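Workshop Tips: Teaching the Arm by Remote

Rehearse the task in the simulator before you move real hardware. Most faults in a demonstration come from the operator's hand, and they cost less on a screen.

Set the motion scale to 80 percent for the first session. Full scale feels quicker, but small wrist corrections turn into overshoot near the bench.

Open the fingers fully before the approach. Line up the palm with the handle first, then descend. If a second tool lies close to one finger, as the red screwdriver does on this bench, check the clearance on that side before closing.
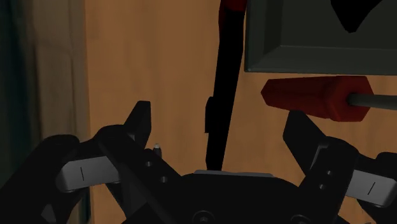 Kulsoom Warraich wrote in that she pauses for a full second before every grasp, and that her Prondico policy then learned to pause as well. She now trims the idle steps out of each recording before training.

Trimming is sound practice. Our last Sandhu set held 1,823 demonstrations, and 282 of them needed it. Keep the untrimmed files – a bad cut can remove the start of the closing motion.

Vary the start pose between takes. Log failed grasps in a separate folder, with the operator's initials and the controller settings. When guiding a real arm by hand, hold it above the wrist joint and keep your fingers out of the linkage.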